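Vorkari Introduces Marked-Surface Letter Cube Set for Early Spelling Work

ARKIRTON, April 2, 2025 – Vorkari, a maker of tabletop learning materials, today announced the release of Clokico, a set of letter cubes intended for use with outlines drawn directly on the table. The set will ship to schools and libraries in June.

Clokico cubes carry printed capital letters and are supplied with a washable marker and a short activity guide. The user draws one square for each letter of a word and places the cubes in the squares in order. No board, tray or frame is needed. Any smooth, light-colored surface that can be wiped clean is suitable.

The company dropped an earlier design that used a molded tray. In that version the number of spaces was fixed, and short words left unused slots at the end of the row. Drawn outlines can be added, wiped off or moved as the word changes. They can also be made larger for younger children, who tend to set a cube down near a mark before they learn to set it down inside one.

"We tested printed mats as well, and they curled at the corners after repeated washing," said Rasmus Mets, head of product at Vorkari. "A marker line on the table is cheap, and it can be redrawn in a few seconds. The square does not need to be accurate. It needs to be big enough to show where the letter goes."

The guide contains 12 placement activities, starting with single letters and moving on to full words. Each activity lists the number of outlines to draw and the cubes to set out above them. Extra cubes may be left on the table so that the child has to select as well as place.

Clokico was tried over one school term at the Figueroa Learning Center, where staff used it for sessions with 2 children at a table. Feedback from the center led to a change in the spacing advice – outlines should be drawn far enough apart that a cube placed off center does not cover the next one.

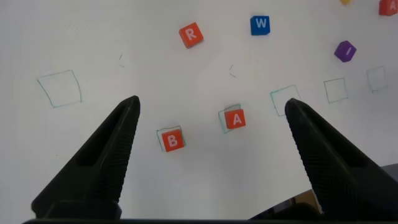
CLASSROOM AND LIBRARY PRODUCTS

Orange cubes with white letters, among them A, B and R, used on a matte white tabletop with squares drawn in thin teal-green marker. The A and B cubes sit a little off center in their outlines.

Availability

Clokico will be sold directly by Vorkari under order code 1090. The first production run is 315 sets. Replacement cubes and markers can be ordered separately.

About Vorkari

Vorkari designs and sells letter, number and sorting materials for classrooms, libraries and home use. The company is based in Arkirton.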